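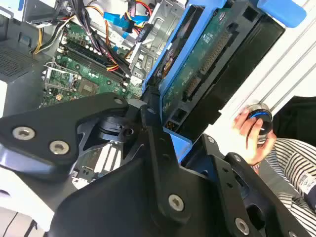 Reading time: 2 minutes

Speaker notes – "The robot on our recycling bench", staff day, Pesesby, March 11, 2019

Start slowly. Say good morning, thank Dorottya Kozma for the invitation. Say that I work at the bench myself, I am not from the management.

What we do: old office computers come to us, we open them, take out the drives and the memory, and sort the rest. Last year we did 1,207 towers by hand. Pause here.

Before the robot, one person did one computer from start to end. You had sore wrists by Thursday, but you knew every model. Wayne Sawatzky could tell you by the sound of the latch if it was a good one. (Wait for the laugh, Wayne will be in the second row.)
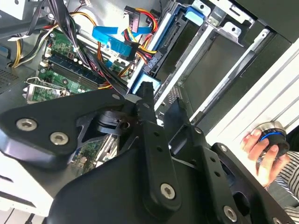
My own job title changed in September, from dismantler to cell operator. The pay is a little better and the shift is the same. What changed most is where I look. Before, I looked at my hands the whole day. Now I look at the fingertip of the gripper, and at how near it comes to the drive cage. A drive in a blue plastic cage, with power cables in four colours lying over the board next to it, is a normal case for us, and every maker puts the cables in another way. So the person must still decide where the arm may go and where it may not. Sorin Perić calls this "reading the box", and I think it is a good name.

Next point, the difficult one. Say it clearly. Two colleagues asked to move to the Peltar warehouse, as they did not like to work beside a machine. I respect this. We should have asked them earlier, before the contract with Ullora was signed, and I said so in the meeting with Gordon Friesen.

Training: we got 100 hours each. For the older colleagues it was too fast in the first week – mention that the manual came only in English.

If there is time: the question of who writes the target on the whiteboard.

Then questions. Ghislain Beaudoin has the microphone.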